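Jotidau mixed tableware – plates, bowls, mugs and forks

Sold by the piece or as a starter box
Price: $29 for the starter box, single pieces from $6
Ships from our Pirkham store
Item group 445

I get asked a lot why I don't just sell matching sets. Well, I tried! For a whole year the shop was nothing but boxed dinner services, everything the same color, and people kept writing to me to ask if they could have the blue plates without the blue cups. So now I buy the Jotidau pieces loose, and you can put them together however you like. I'm much happier packing these, too.

The plates are flat enough to stack without wobbling, and I think the strong colors are what sells them. Orange is the one I use at home (it makes a plain fried egg look like you made an effort) and teal-blue is the one most of you order. The bowls come in more than one shape. There's a deep orange one with a wavy rim and a squarish look from above, and a plain white one with a light gray rim that goes with every plate I stock – I've checked, I'm that kind of person.
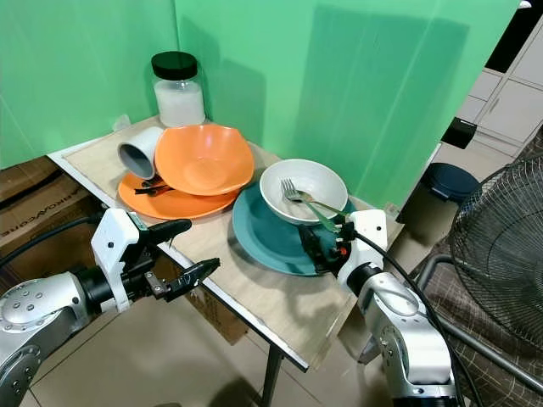 Orange bowl with the wavy rim on an orange plate, and the white bowl on teal-blue. Jar not included.

If you only want one bowl, go for the white. If you're buying for a family where everybody needs to know which one is theirs, mix them up as much as you can. I have customers who give each kid a color and swear it cut the arguing in half. The white cup with the gray inside is sold on its own, and it's a good one for a first order because it doesn't fight with anything.

Sizes: plates and bowls all fit a normal cupboard shelf, and a bowl sits inside a plate with room at the edge for a spoon or a piece of bread. I don't list them down to the last fraction of an inch, so if you have a very tight shelf, write to me and I'll get the tape out.

Now the mugs. I brought in the light mint-green after a lot of dithering between that and a sort of mustard, and I'm so glad I did. It's a soft color, easy to live with first thing in the morning, and the handle has room for my whole hand.
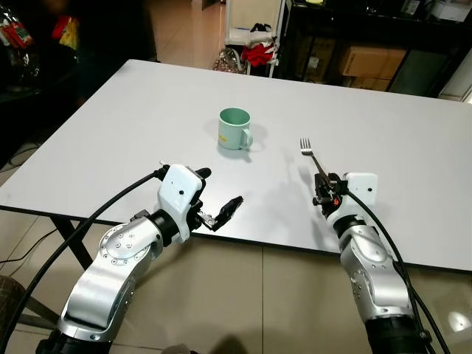

Mint-green mug, with a metal fork beside it.

Forks are metal, plain, sold singly. They sit in the drawer with whatever you already own and don't look out of place. We also keep green-handled utensils if you want a bit more color on the table, but those go quickly and I can't always get the same green twice.

What's in the starter box
Two plates, two bowls, one mug, two forks
Tell me your colors in the order notes – if you leave it blank I'll choose for you

Delivery
Free on orders over $40
Ambaye and Fonatine addresses: pick up at the Pirkham counter or have it dropped off
Breakages: send me a photo and I'll put a new piece in the mail

More mint-green mugs are due in November.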